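We use cookies to keep this site running and to remember your settings. Accept all | Manage

Guides > Teaching by hand > Two-arm clothes pickup

Okay, section 4! By now your Makard arms are powered up and the leader handles move freely (if they don't, go back and redo the joint check, I'll wait).

1. Toss a few clothes on the bed and the floor. Don't fold them first – you want the messy version.

2. Stand behind the arms with a handle in each hand and press Record. The counter starts at 1 and your task file stops at 500 takes.

3. Close one gripper on a garment, lift it well clear, then do the same on the other side.

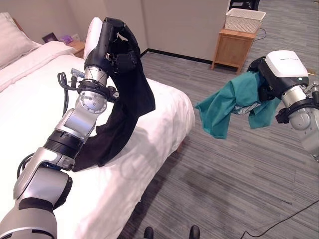 4. Go slower than feels natural. I rushed my first batch of 251 takes and ended up tossing most of them, because every little jerk of my wrists got saved along with the good stuff.

5. Carry each piece to your drop spot, open the fingers all the way and count to two before you back off.

CAUTION: Keep your feet and the loose cables out of the arms' reach. If a cable pulls tight, let go of both handles and hit Stop.

6. Switch to the wrist view and play the take back. You're checking that the picture is live the whole way through, even when the arm swings low over the carpet.

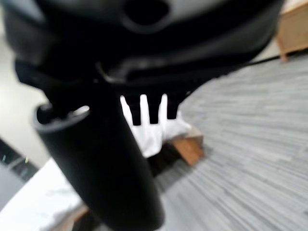

Shivam Yadav wrote in to say he checks the wrist view before every take as well, and that wiping the lens saved him more do-overs than any setting in the menu. I've started doing the same.

NOTE: Error 573 means the two arms have lost sync. Restart both, then pick up again at step 2.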